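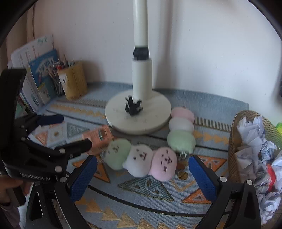 Is the director's cut of Plillulora worth a second ticket?

3 min read

Posted by Danica Angelovski, 26/09/2020

Hi all, I saw Plillulora when it first came out and liked it a lot, but I came home with a head full of loose threads. Mostly the brother. He gets on the ferry, we get that long shot of the water, and then he's just gone from the movie! Now my local theater is bringing it back in October in a longer version, 170 minutes, and I can't work out if the extra stuff is new story or just more shots of the harbor. My sister wants to come too (she hasn't seen either one). Should she start with the short version at home? And does the long one have subtitles for the songs? Mine didn't and I felt like I missed half the jokes.

Gorazd Omerović

Go see it. The brother comes back, that's all I'll say. There are 3 new scenes with him and one of them is my favorite in the whole movie – the one in the kitchen with the radio on. The songs had subtitles where I saw it, but they were white on a pale sky during the wedding number so good luck reading those. Your sister will be fine going in cold. I took my dad, who hadn't seen the short one, and he followed it better than I did the first time.

I'd bring a sweater and eat first. There was no break at our showing.

Mirsad Kolev

didn't like the first one, won't be seeing the second

Marin Kadrić

I'm a bit cooler on it than Gorazd. The kitchen scene is great, yes, but the middle drags now. They put back the whole business with the land papers and Ingvarsson's lawyer, and I started looking at my watch. The ending is the same apart from one extra line on the stairs.

If you only care about what happened to the brother, it's worth it. If you mostly loved the music, I'd stick with the short cut, because one of the dance numbers got trimmed to make room and I missed it. Call the theater about the songs, too – my showing had subtitles for the talking and nothing for the singing, so it seems there are different copies going around.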